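### 3.2 Déroulement des séances

Les enfants ont été recrutés dans 15 crèches de Nilau et de Purba. Chaque séance de jeu symbolique durait 81 minutes, pause comprise, et l'adulte référent n'intervenait que sur demande. Nous avons retenu 487 épisodes de faire-semblant — les reprises d'un même thème sont comptées à part. Le coin cuisine (fig. 2) a été codé séparément.
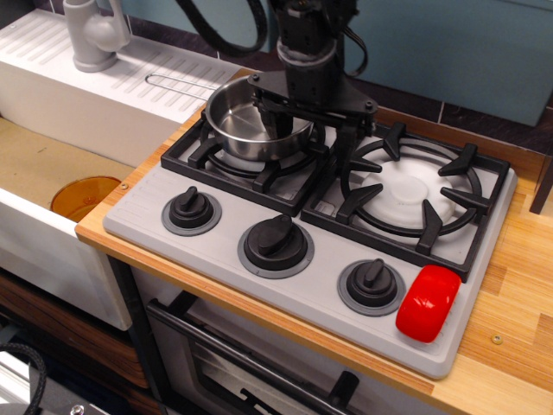
**Figure 2.** Plaque de cuisson jouet à trois boutons noirs.

Le codage suit la grille de Talavera, sans modification.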